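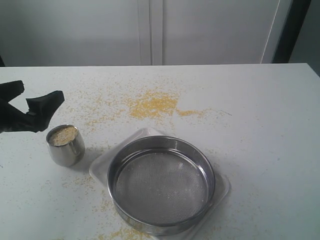
*My cup, sieve and tray on the kitchen table.*

## Best way to sift fine stuff out of a small cup of grain without making a mess?

**posted by gerko_flats**

I've started buying grain and seed in bulk from the co-op at Gallegos. It's a good price but it comes with a fair bit of dust and broken bits, so I want to sift it before it goes in the jars. I do it one small cup at a time. The cup is stainless steel, short, with a bit of a flare at the rim. The sieve is a round steel one with tall sides and a fine woven mesh, and I put it on a square clear plastic tray to catch what falls through.

I have three problems.

First, when I tip the cup into the sieve, some of it goes over the side and onto the table. I fill the cup nearly to the top, which might be part of it.

Second, pale bits stick to the mesh and won't come off when I tap it. They seem to gather on one side more than the other.

Third, with the sieve sitting flat on the tray, not much comes through unless I pick it up and shake it, and then the dust goes everywhere. My table is white so I don't notice the pale dust until I put my sleeve in it.

I've got 8 kilos to get through before the end of March, when we move to a smaller place in Flarley, and I'd like to get it done without wiping the table down after every cup. Is there a better way, or do I need a different sieve? I don't want to buy anything electric.

---

**posted by tridholm_pantry**

You don't need a different sieve. Tall sides are good for this, they keep the grain in when you shake.

Fill the cup to two-thirds. A cup filled to the top starts spilling the moment you tilt it, before you've got it over the sieve. You'll do more cups but you'll lose less time cleaning up.

Bring the lip of the cup right down inside the sieve wall before you tip. Most people pour from above and it bounces. With tall sides you can have the rim of the cup below the rim of the sieve, and then there's nowhere for it to go but down. Pour slowly, and move the cup as you go so it doesn't all land in one pile. If your bits always gather on the same side I'd guess you always pour from the same hand. Turn the sieve half a turn between cups.

For the shaking, don't lift it high. Raise it 2 cm or so off the tray and tap the side with the flat of your other hand. Short taps do more than big swings. You want a layer of grain no deeper than your fingernail. If it's thicker than that the stuff on top just rides around and never touches the mesh.

If you still get dust over the edge, use something bigger underneath. A square tray only a little wider than the sieve doesn't give you much room to move. I use an old roasting pan with 5 cm sides. Not pretty, but it holds everything and you can empty it into the compost in one go.

For bits stuck in the mesh, wait until you're finished, turn the sieve upside down over the sink and brush the back of it with a dry pastry brush or an old toothbrush. Push from the back so they go out the way they came in. Don't poke at them with a pin, you'll spread the wires and then you've got a hole that lets everything through.

One more thing, the sieve has to be completely dry. If you rinse it between batches the dust turns to paste in the mesh and you'll be there all night. I wash mine at the end, stand it on its edge on the rack, and leave it until the next day.

---

**posted by backstep77**

just do it outside on the step. wind takes the dust. been doing it for years

---

**posted by lower_paddock**

Agree with most of the long answer above, but check your mesh size before you start on 8 kilos. If the seed is close to the size of the holes it will keep jamming no matter how you tap. Try a spoonful first. If whole seeds are stuck and not just broken ones, you need the next size up. If it's only crumbs and dust, you're fine with what you have.

Also, a sheet of baking paper under the tray saves the table. Fold it in half first so there's a crease down the middle, open it flat, then when you're done pick it up by both sides and pour the spill back in the cup. Dark paper is better if you have it, as you can see what colour the dust is and where it went.

I wouldn't do it outside if there's any real wind. I lost a good part of a batch of sesame that way, and the birds were back every morning for a week.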